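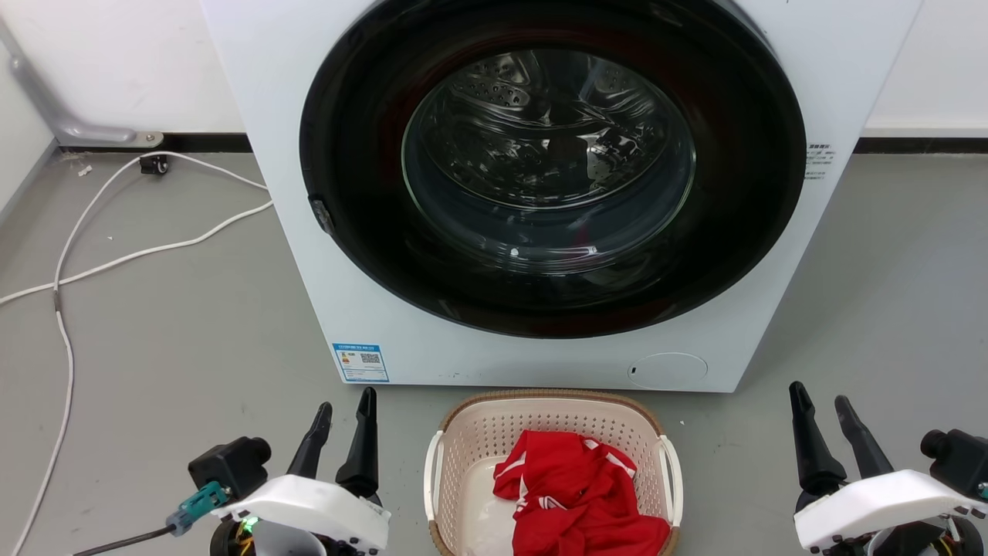 *Fig. 4. Front-loading washing machine, door side.*

## 4. Preparing map artwork for upload to Dronlow

Section 4 covers vector maps sold as wall art: city plans, island outlines, country posters. It assumes you have finished the drawing and have a contributor account. If you draw in Grunex, the menu names below will match yours. In other programs they'll be close, but check them.

Last checked against the upload form on 2024-04-13. The form changes without notice, so trust the screen over this page where they disagree.

### 4.1 Check where your outlines came from

1. Find the source of every coastline and border in the file.
2. Open the license that came with it and read the part on resale. "Free" on a download page tells you very little.
3. Save a copy of the license next to the artwork.
4. If the outline was traced from a printed map, find out who holds the rights before you go on.

**Caution:** The form has a box marked "I own or have licensed all source data." Ticking it proves nothing. Reviewers may ask for the license months later, and the whole listing comes down while they wait.

### 4.2 Clean up the drawing

1. Make a duplicate of the file and work on that.
2. Choose **Object > Simplify** and start at the lowest setting.
3. Zoom in on small bays, harbors and offshore rocks. Simplify tends to eat these first.
4. Delete hidden layers, stray points and empty text boxes.
5. Join open paths. A coastline with a gap won't fill correctly when the buyer changes the sea color.
6. Convert all lettering to outlines, and keep the duplicate with live text for yourself.

**Note:** Grunex has an "Auto Repair" button that claims to do steps 4 and 5 for you. Our test file, a harbor town with 2,329 separate paths, came back with two islands joined by a straight line. Use the button if you like, but compare the result with the original at full zoom.

### 4.3 Set the square format

1. Set the artboard to equal width and height.
2. Center the landmass by eye. The **Align** command centers the outer box, and a long thin island will look as if it is sliding off the page.
3. Leave a margin of 10 percent on every side. Framers trim more than they admit.
4. Place the title block inside the margin.
5. If you want a worn, vintage look, build the texture from vector shapes. A pasted-in bitmap will fail review — sometimes on the second or third round, after you've stopped thinking about it.

**Caution:** Don't stretch a map to fill the square. Crop it or add sea. Buyers who live there will notice.

### 4.4 Write the title and keywords

1. Put the place name first, then the style, then the format.
2. Spell the place name the way local maps do, and add the common English spelling as a keyword.
3. Add only keywords that describe the file. "Navigation" and "GPS" don't belong on a decorative poster.
4. Read the suggested keywords before accepting them. The suggestion tool offered us 204 for one plain street map, among them "pirate" and "wedding."

The help pages say that more keywords bring more sales. They give no figures, and we have seen nothing to back it up. Short, accurate lists have done us no harm.

### 4.5 Upload

1. Save as EPS with the preview turned on.
2. Export a JPEG preview at the size shown on the form.
3. Upload both files with the same base name. If the names differ, the form accepts them and then loses one.
4. Wait for both green marks before you press **Submit**.
5. Download your own file from the pending page and open it.

**Note:** A green mark means the file arrived. It doesn't mean the file opens. Step 5 is the only check we rely on.

**Note:** The Drurko plug-in combines steps 1 to 4 in one click. It has dropped spot colors for us since the December update, and the fix listed in its release notes made no difference on our machines. The Paredes exporter is slower and keeps them.

If the upload is refused with "unknown error," save the EPS in an older version and start again from step 3. For refusals that do give a reason, see Section 5.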